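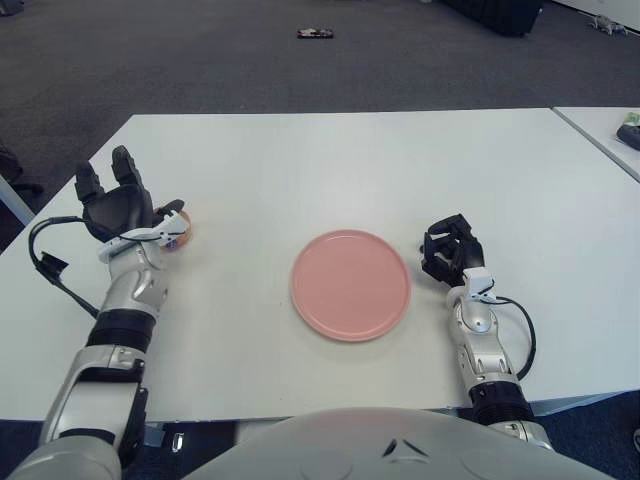
The Case for Leaving the End Credits Alone

2026-05-15
By Akihiko Kaneko

When a feature ends on a streaming service, the credits run at full size for a few seconds. Then the picture shrinks to a corner and a countdown starts for something else. On the service I use most, Lirden, the countdown is 10 seconds. The viewer who wants to stay has to find the remote, move the highlight to the small picture, and press select before the timer runs out. The default is to leave.

I think the default is wrong, and I think it is wrong for reasons that have little to do with courtesy. The usual defense of credits is moral: people worked on the film and deserve to have their names read. I agree with that, but it is a weak argument against a software team with a retention target. A stronger argument is that the credits are part of the running time. They are cut, timed, scored and mixed like any other reel. A player that shrinks them has altered the film.

Consider the sound. A film mix is built with a long release. The last scene sets a level, the music comes up under or after it, and the first minute of credits brings the listener down. Rerecording mixers plan for this. Some put the loudest music of the film there, where it can't cover dialogue. Others hold near silence over the first cards. When the picture shrinks, many players also lower the volume, and some fade it out to make room for a trailer. Both kinds of ending are destroyed. The quiet one suffers more, as anything at all placed over silence is louder than silence.

Osamu Tamura's "Gerden" is the film that made me start timing these things. Its final shot is a ferry leaving a dock at dusk, held for a little under two minutes, and the cast list begins over the water while the ferry is still in view. The shot has not ended. On the disc, the boat goes out of sight under the name of the script supervisor, the engine noise continues for nine more cards, and then the screen goes black. On Lirden, the window shrank at the first card. I watched the last image of the film at the size of a playing card, next to an advertisement for a baking contest.

The cause is easy to find. Each title in a streaming catalog carries a marker for the start of the end credits. Someone, or some program, looks for the first card with text on it and enters that time. The player reads the marker and acts. The marker has no field for whether the story is still going on. A film with credits over action and a film with credits over black are the same film to the player.

That could be fixed with one more field. The distributor already delivers a technical sheet with every title, listing aspect ratio, frame rate, audio layout and subtitle files. Add a time called "last story frame" and let the player wait for it. The cost is a few minutes of work per title by someone who has seen the film. For a catalog the size of the one Lirden listed in May, 3,151 features, the work is small compared with what was spent encoding them.

I would go further and ask that the shrinking be off unless the viewer turns it on. The companies say that viewers want to move along, and they have measurements to support this. I don't doubt the measurements. I doubt what they measure. If a player moves on by itself and most people do nothing, the record shows that most people moved on. The same test with the default reversed would show that most people stayed. Doing nothing is the most common thing a viewer does, and it should be counted as no opinion.

There is a fair case on the other side. Credits have become long. A large effects picture can run 19 minutes past its last scene once the vendor lists and the language dubbing cards have been added, and I would not ask anyone to sit through all of it at home. Television is a different matter too. A person watching six episodes of a half-hour comedy in one evening has seen the names, and a skip button saves real time. I use the button myself. A button is a choice, though, and it can sit in the corner without touching the picture. The objection is to the player pressing it for me.

It is also said that theaters are no better, and here the critics have a point. At the Edgate, which is the closest screen to my house, the house lights come up to half on the first card. The cleaning staff stand at the doors with their bags. The projection is automated, and the lighting cue is stored in the same kind of list as the streaming marker, entered by the same kind of rule. I raised this with the manager, who told me that the cue can be moved for any title and that she had been asked to move it 3 times in her years there. The Frade, across town, holds its lights until the first full black after the story, and the staff there enter the cue by hand. It takes one person one viewing, and they have to check the file before opening night anyway.

So the technical problem has been solved, in a cheap way, by a theater with two screens. What is missing at the larger companies is a person assigned to do it. Directors could help. The delivery contract is the place to ask, before the file leaves the building, and a single line about playback of the end titles would be enough to start the conversation. Tamura's contract for "Gerden" had no such line. Few do, as the contracts were drafted from theatrical forms, and in a theater there was no corner for the picture to go to.

Until then, the setting can be changed on most services by the viewer, though it is rarely on the television app. On Lirden it is found on the website, under playback, and it is labeled "autoplay next." Turning it off stops the countdown. It does not stop the picture from shrinking, which has no setting at all. I have written to the company twice to ask for one, and the second reply thanked me for my interest in subtitles.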